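She has been swimming in the tarn above Skendthorpe for 26 winters, and she still shrieks when she gets in. "Every time! People think you grow out of it. I'm in my sixties and I make a noise like a kettle."

We'd agreed to meet at 8, before the wind got up, and by the time I'd found the gate she was already in her hat and gloves. 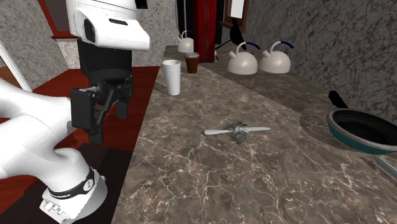
*2 min read*

The Tuesday group began with three friends and a flask. Now there are swimmers from Fimness and beyond, and on a bright morning the bank is a jumble of bags and odd socks. She loves it. "You get talking to people you'd never meet otherwise – a bus driver, a girl doing her A levels, a retired vet. You can't be grand with each other when you're all hopping about trying to get your leggings on."

I asked how long she stays in. When the water is down to 3 degrees, she said, two minutes is plenty. "I used to push it. I once walked back to the car and couldn't work the key, and that frightened me. Now I get out while I'm still enjoying myself."

She learnt to swim late, in the baths at Jisent, with a teacher who walked along the side holding a pole. 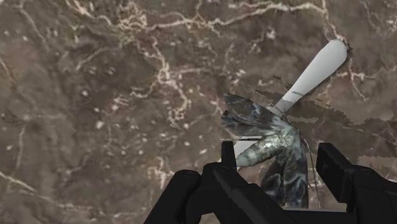

"I hated the deep end. I'd go right up to the rope and turn round. Then one summer my sister took me to the tarn and there wasn't a rope, so I just kept going, and I looked up and saw the hills from the middle of it. I'd lived under those hills all my life!"

Her advice for anyone tempted is to start in September and keep going as it cools, always with company. Wear a bright hat. Bring more layers than seems sensible, and something sweet. Hers is ginger cake, and I can report that it is superb.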